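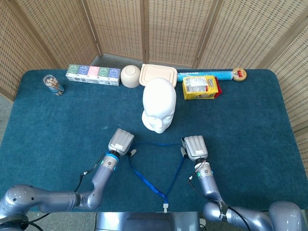 Table and screen, with a glass jar on its side at far left.

PANTRY SWAP MOVES TO SATURDAY

The Estham pantry swap is back in June, and it has moved to Saturday after three years of everyone complaining about Thursday. Complaints about Saturday may be sent to the usual address, where they will be read with interest.

The rules are short. Bring sealed food you bought with good intentions and have not touched. Take home someone else's good intentions. Last year 318 items came through the door of the Collet Street hall and 31 were left at closing, most of them lentils. We have nothing against lentils. We would just like to see them go home with people.

Check your dates before you leave the house. A can that expired under a previous governor is a keepsake, and you should keep it. Home-canned goods need a label saying what is inside and when you made it. "Red, probably plum" was a brave effort but won't be accepted again.

Doors open at 10 a.m. Last year there was a line by 9:15, led by the same four people who say they only come for the conversation. Each household may take up to 20 items, and a case of anything counts as more than one item, as several of you pretended not to know.

Parking behind Losura Hardware is fine until noon. After that they want their spaces back, and they have a tow truck. The Ernemo bus stops across the street if you'd prefer to carry your chickpeas home in public.

Coffee will be free. It will also be the coffee from last year's swap, so adjust your hopes.

Share 20 | Comments 31

Search the newsletter Go

Contact us | Copyright Estham Neighborhood News | Back to top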